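3 Jan 2022

Back in the lab, building half asleep, heating on since noon. Coffee machine still broken. Wanted to get the sorting runs going again before the review call and mostly did, so writing this fast before I forget what I changed.

Where things stood before the break: 883 episodes in the Skaltham set, all sort-by-hand-then-replay, target was 1000. I kept telling myself the last stretch would be quick. It was not. Half of what I collected in the last week had the old wrist calibration and I'm still not sure I can keep it. Put that off again today. Bad habit.

Question for this month is simple enough to say. Does the policy do better if it sees the part on the tray first, laid out on plain paper, or can it learn straight from bin to bin? Pärn (the old baseline, I should rename it, never will) was trained bin to bin and it's fine with motors and hopeless with anything that has wires on it. My guess is the wires. The grasp point moves every time and the model has no idea which end of the thing it's looking at. On the white paper at least you get a clean outline.

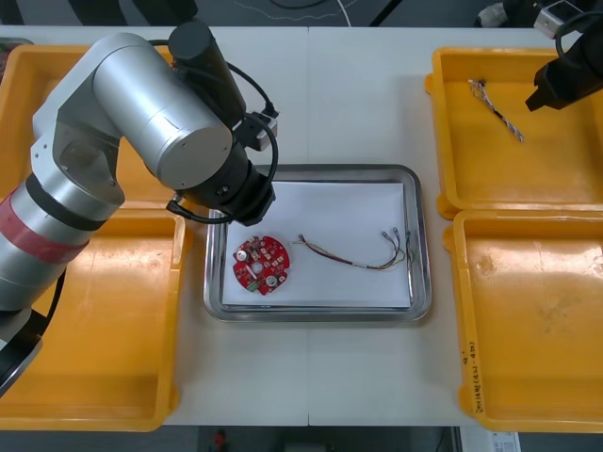
Setup notes

Four yellow bins, tray in the middle, white paper in the tray. Changed the paper this morning, the old sheet had a crease and I don't want the network learning the crease. Both arms homed ok. Right arm complained once about a joint limit, cleared it, carried on. Should write down the error code next time instead of just hitting the button.

Boards are the hard class. The round red one with the lead bundle especially — the fingers want to close on the leads, and then the board swings and the release is anybody's guess. Tried two grasp heights. Lower is better but you scrape the paper. Went with lower.

Harness stays over on the right side as the distractor. I like having something in view that looks like wire and is never the answer. Might swap it for a different one in April when we redo the held-out parts.

Batch one, 36 episodes, tray first. Threw out 6. Two were my fault, I reset too late and my sleeve was in shot. The rest were honest failures, so arguably they should go in a failure folder and not the trash. Moved them to a folder. Folder has a stupid name, fix later.

Scoring, so I stop changing my mind about it:
grasp counts only if the part leaves the surface and stays off
place counts only if all of it is inside the bin, leads too
a lead over the rim is a miss. I know. A miss.

That last rule hurts the tray-first numbers more than the other condition and I went back and forth on it over lunch. But if I loosen it now, after seeing results, I can't put it in the writeup with a straight face. Stays.

Also the marker writing on the bins. It shows up in some views and the policy could be using it to tell the bins apart, which would be a very dumb way to get a good number. Plan is one block with bins rotated so the writing faces somewhere else. Put it on the whiteboard so I can't pretend I forgot.
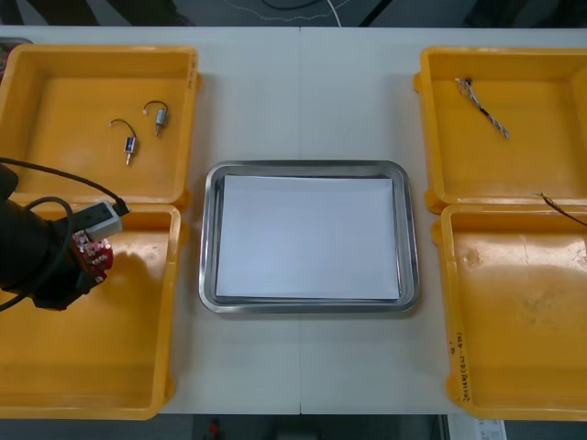
Afternoon was slower. Sendaslow (the replay tool, name has earned itself) dropped frames twice and I had to restart the logger, lost my place in the list, started the block over. The timestamps between the arm log and the overhead view drift apart if you leave it running too long. Short blocks then. Annoying but safe.

First impression, no numbers I trust yet: tray first looks steadier on the boards and makes no diference on the small motors. Which is more or less what I wrote in the plan, and that makes me suspicious of my own eyes. Need somebody to score the clips who doesn't know which condition is which. Ask at the call.

Oh and the approach speed. I'd turned it down before the break and never turned it back up. So the tray-first batch is slow approach and the old Pärn runs are fast. Not comparable!! Either rerun the baseline at the slow speed or redo today. Rerun the baseline, it's cheaper. Goes in the Memenus queue overnight if the queue is up, it was down at 4.

To do:
baseline at slow speed
decide about the old calibration episodes, really decide
rotated bins block
more paper, nearly out
check the cable at the left wrist, don't like how it loops when the arm comes back low

Call got moved to tomorow morning so I had no reason to rush any of this. Going home, feet are freezing.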